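Plevlow 2.3 is on the bench

The July release of Plevlow, our planning and control stack for the suturing bench, went onto both arms this month. Most of the changes are in the planner and the thread tracker. The low-level joint controller is the same one we have been running since spring, apart from a fix to the way it logs dropped packets.

The largest change is how the planner handles the time between stitches. Up to 2.2 it treated a stitch as one long task with fixed stages: pick up the needle, drive it, pull through, tie, cut. If a stage failed, the whole stitch was thrown out and an operator had to bring both arms home. Version 2.3 breaks those stages into shorter steps, each with its own start and end checks, and the planner can go back one step without starting over. A missed pickup now costs a few seconds. In the old version it cost the stitch.

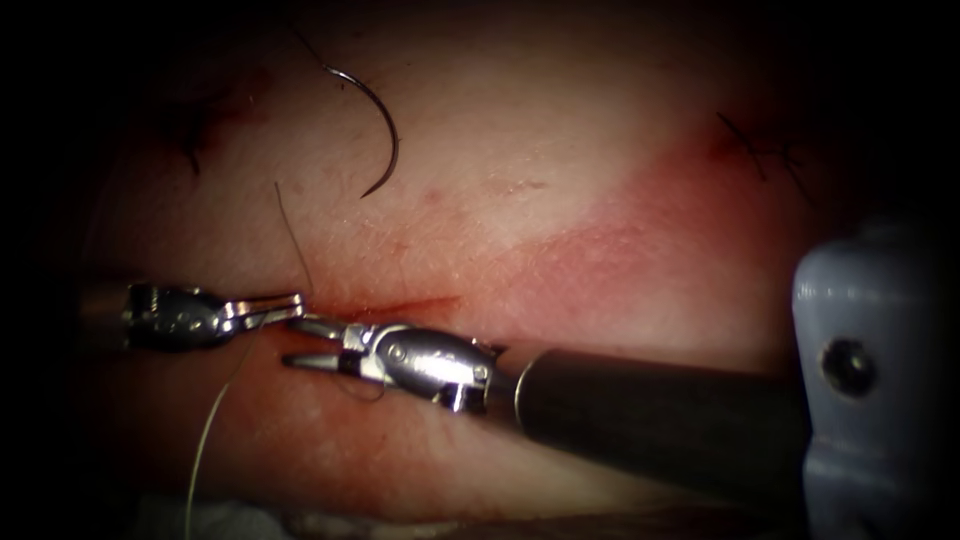 The two-arm collision check was rewritten to go with this. The old check put a capsule around each shaft and a sphere around each wrist, and the spheres were so generous that the planner refused any plan that brought the jaws close together. Operators had been turning the check off for knot tying, which we did not like. The new one uses a simplified mesh of the wrist and jaws and runs on every control cycle. Ada Messina wrote it and has been tuning the margins on the bench. The margin is set per step, so an approach move can keep a wide gap and a handoff can close it. If you have scripts that set the global margin by hand, that setting is still read but only applies to approach moves.

Thread tracking is still the weak part of the system. Thread is thin, it picks up glare, and it goes in front of and behind the metal. The 2.2 tracker looked for one continuous curve in each image and lost it whenever a piece dropped out. The new tracker, which we have been calling Inby, keeps short pieces of curve from both camera views and joins them using the last known shape. It also gives a confidence value for each piece, and the planner can ask for a different wrist angle when the piece nearest the jaws scores low.

We labeled 821 image pairs for Inby. Of these, 100 were held out for testing and never used for tuning. On the held-out set the tracker found the thread near the jaws in all but 29 pairs. Nearly every miss was a loop lying across a bright part of the wrist. We expect more labeled pairs of that kind to help and are collecting them now.

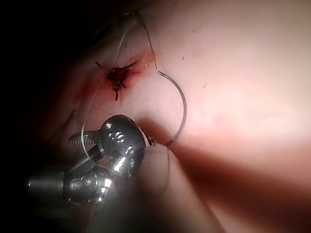 Needle pose is in better shape. The estimator fits an arc of known radius to the needle outline and combines it with the jaw position from the joint encoders. It used to flip the needle end for end when the arc was seen almost edge on. We now carry the last good pose forward for up to 10 frames and reject any flip in that window. After that the estimator reports that it has lost the needle and the planner stops. If you see a lot of these stops, check the hand-eye calibration first. A small error there shows up as a needle that seems to slide along the jaws.

Davonia, the replay tool, has been updated to read the new log format. It shows the step list next to the video and marks each place where the planner went back. Old logs need to be converted before they will open. The converter is in the tools folder and takes a few minutes for a long session. Please keep the originals until you have checked the result, as time stamps from logs older than 2.0 can come out shifted.

Known problems in this release:

The planner does not know about thread wrapped around a wrist. It plans as if the wrist were clear, so operators should watch for this and pause.

Changing the camera exposure during a session resets the tracker.

The stop button in the Gentile operator panel works, but the panel can take a second or two to show the stopped state. Look at the arms and don't wait for the screen.

Work on 2.4 has started. The plan is to give the planner a simple thread model so it can keep slack away from the jaws before a knot. Bug reports go to the usual list, with the log attached.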